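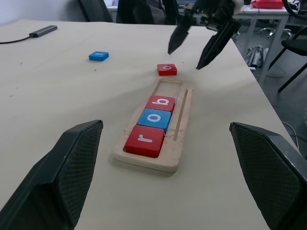 Letter block task, two grippers, one tray.

Filora is looking for operators to teach robot arms by remote control. You steer both grippers and set letter blocks into a wooden tray to spell a word – then clear it and start over. Shifts are 4 hours, with training paid. No robotics background needed, but steady hands and patience are. We have 30 places. To apply, write to Yuk-lan Tu by 20 March 2020.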